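Home Explore Threads Log in

Leokadia Pawlak
Jul 19, 2021

I kept every grocery receipt from March on and finally added them up. Short thread on what I learned about feeding two adults and a four-year-old.

First month: $1,112. That was with no plan and a lot of quick trips to Hollis on the way home.

Second month: $991. The only change was one list, written before leaving the house.

Condiments were a bigger line than I expected. We had three open mustards. I now finish one before buying the next, ketchup included.

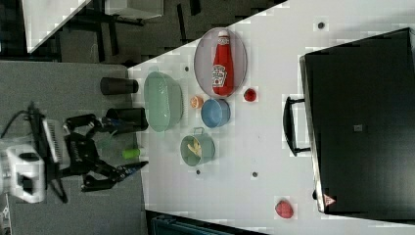

Page 3

Fruit is where we waste the most. I buy half as much and go twice. Bananas get frozen once they spot.

Hala Morsy asked if store brands helped. Yes for rice, beans and flour. No for coffee. I tried the cheap one and went back to Gondard.

My goal is $600 a month by winter. I don't know if we'll get there. Milk went up again at the Fonenthorpe store last week.

Receipts are in a shoebox, totals are in a plain spreadsheet. I tried a budgeting app and quit after four days.

Next thread will be on school lunches. I'll post it when I've got the numbers typed in.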